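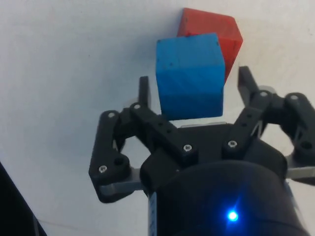

Last updated: Thursday, 4:10 p.m.

The Long Pause Before the Blue Block

The software team at Dramano has spent most of the spring teaching a planner to make up its mind. It is going about as well as it goes with people.

The job sounds like something you would hand a toddler. Two blocks, one blue and one red, sit close together on a pale surface. The blue one is in front, hiding a good part of the red. Open the fingers, go around the blue block, close, lift. A toddler would be finished by now and chewing on it.

Dramano's planner, called Hernow, would like to think first. For each attempt it draws up 800 possible grasps, throws out the ones that would put a fingertip through the neighboring block, and ranks the rest. Then a fresh camera reading arrives, the blue block has moved by the width of a rounding error, and Hernow starts over. In the office this is known as "reconsidering." In May it reconsidered one grasp 102 times before the watchdog timer put everyone out of their misery.

Part of the trouble is perception. Seen from the wrist, the blue block has a light upper face and a much deeper blue below the crease, and the early segmentation code took that for two blocks. The worn spots near its corners didn't help. Red, half hidden, was filed for a while as a triangle.

The fix came from Trukcombe, the company's other office, and it is not glamorous. Hernow now holds on to its favorite grasp unless a new one beats it by a set margin. The patch runs to 1012 lines, most of them tests, and the commit message reads "please just pick one."

A rival camp wants to scrap the ranking and use Carvalho, a learned policy trained on 1497 grasps, which never hesitates about anything. It is quick and very sure of itself, and when it goes for the wrong block it does so without a flicker of doubt. The two camps share a log server and, on Thursdays, a strained lunch.

For now the margin stays at its default. Someone has already opened a ticket asking whether it should be reconsidered.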